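Skuston to Open Community Kitchen in Grilerville This Fall

GRILERVILLE, May. Skuston, the Honport housewares company, will open a shared community kitchen in Grilerville in October, in the former Major Dry Goods building on Canal Street. The kitchen will offer evening cooking classes, rental hours for small food businesses and a lending shelf of cooking tools for residents.

The ground floor covers 1540 square feet and will hold four cooking stations, a walk-in cooler and a dining area. Renovation began in March. The original tin ceiling and front windows have been kept. A new side entrance with a ramp opens onto the parking lot.

Skuston surveyed local households last winter before settling on the plan. Of the 237 households that replied, 54 said they would use a shared kitchen at least once a month. The most common requests were classes in bread baking, canning and cooking for one or two people. Several replies asked for later hours, and the kitchen will stay open until 10 p.m. for renters.

The first season will have 17 classes. Each runs two hours and ends with a shared meal. Fees are set per class, and Grilerville residents pay half price. Children aged eight and over may attend with an adult. Registration opens in August at the Skuston store in Honport and at the Grilerville library.

Renters must hold a current food handler's card and book at least three days ahead. Storage shelves can be leased by the month.

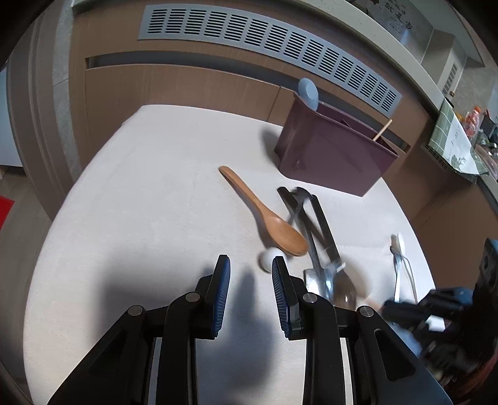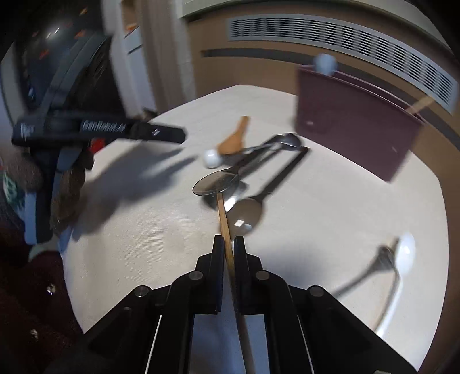
The lending shelf will work the same way as a library. Residents can borrow tools for two weeks at no charge with proof of address. Canning kettles, stand mixers and large roasting pans will be available from opening day, along with plain hand tools such as the wooden spoon on the white tablecloth in the first photo. Borrowers are asked to wash items before returning them. Wooden tools should be washed by hand and dried flat. Donations of clean, working kitchen tools will be accepted at the side entrance starting in September. Knives and glass bakeware cannot be taken.

Inquiries about classes, rentals and donations may be made at the customer desk of the Skuston store in Honport, 9 a.m. to 5 p.m.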